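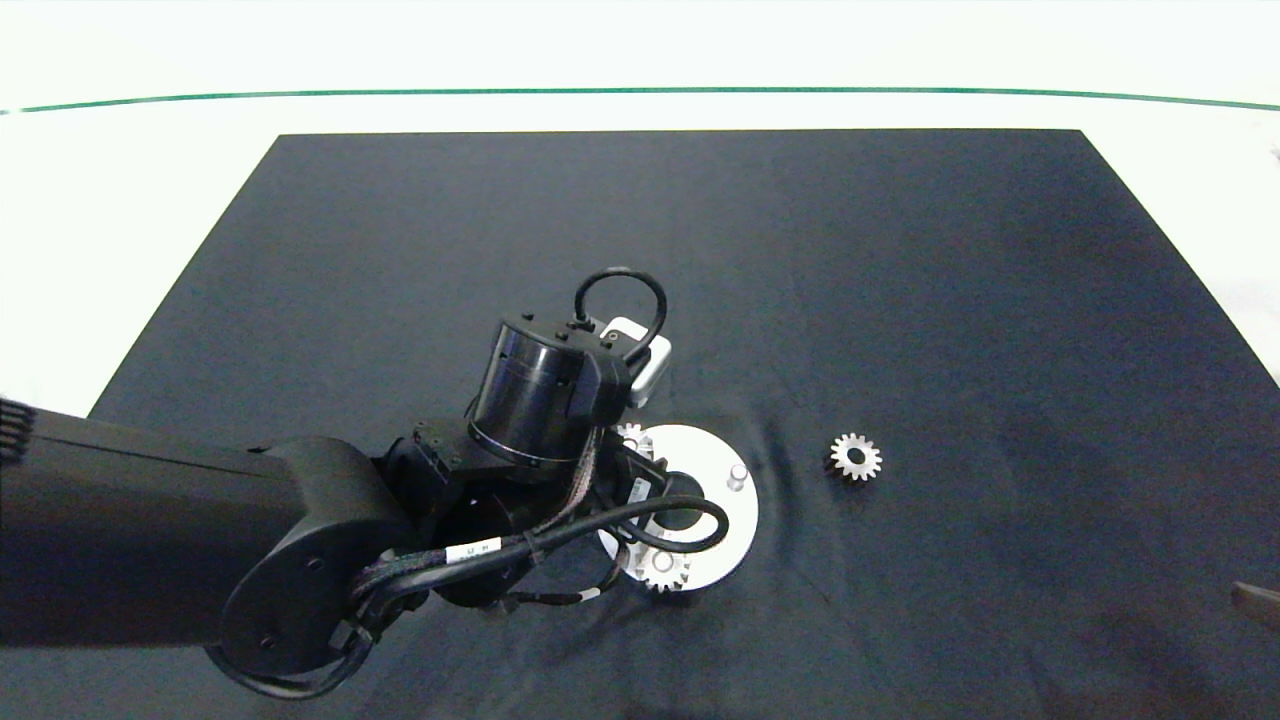 Fóruns > Palco e Plateia > Teatro > Monólogos

Pesquisar neste fórum

Quanto tempo deve durar um monólogo numa noite de peças curtas?
Até 30 minutos aguenta-se bem, mais do que isso só com um texto muito forte.

hajar_shehata
Fui eu que perguntei porque vou estrear "Vanags" a 18/03/2025 e o texto ainda está enorme. É uma mulher sozinha a falar com a irmã que emigrou. Já tirei 6 páginas e dói-me cada uma!

plateia_b
Corta o início. Vi "Dilar" duas vezes e a peça só arranca quando ela pousa a mala, tudo o que vem antes é aquecimento.

Hazem Younis
Discordo totalmente! O início de "Dilar" é a melhor parte, aquela conversa sobre o pão diz-nos quem ela é. Se cortarmos tudo o que parece lento, ficamos com um sketch.

plateia_b
Hazem, com 300 pessoas a tossir à minha volta não me pareceu grande coisa, desculpa lá...

hajar_shehata
O Sirnico tem muito menos lugares, felizmente (e cadeiras péssimas). Vou manter a carta e tirar a cena do telefone.

Hazem Younis
A do telefone?? Essa não, lê-a primeiro em voz alta a alguém.

2 partilhas · 6 comentários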